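Clesotari folding table, three months in

I bought the Clesotari in April after my old desk finally gave up (one leg had been held on with parcel tape since the house move, so no great shock there). I wanted something I could fold away when my sister's lot come to stay, and I didn't want to spend a fortune. Mine was 40 quid in the sale at Skemus, delivered, and the chap who brought it carried it up all the stairs without a murmur. Thank you, Abdel Hamid, if you ever read table reviews!

Putting it up is easy enough. The legs swing out and click, you flip it over, done. The first time I pinched my thumb in the hinge and said something the neighbours probably heard, so mind your hands. The booklet has 6 pages and you need one of them.

What I like most is the white top. It makes my gloomy back room feel a good bit lighter, and it wipes down beautifully. Tea comes off, felt tip comes off with a bit of elbow grease. Turmeric doesn't, or not entirely – there's a faint yellow patch at my end that I've decided to put a plant on.

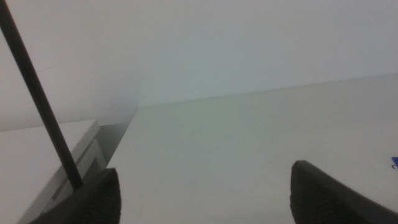 Flat, white and plain, just how I like a tabletop.

Now the grumbles. It wobbles if you lean on the short side, and I do lean, especially when I'm on the phone. A folded beer mat under one foot sorted most of it. The rubber caps on the legs are rubbish too, and I lost one within a fortnight. I emailed Skemus and a very patient man called Mostafa Kabbaj sent me a new set for nothing, so full marks for that.

It's also heavier than it looks. I can shift it on my own but I wouldn't want to do it every day, and getting it behind the wardrobe takes some swearing.

My friend has the Pita, the dearer one with the drawer, and it's steadier, I'll give her that. But I'd have used the drawer for old batteries and takeaway menus, so I'm not jealous. Four stars from me, and it'd be five if they fixed those caps.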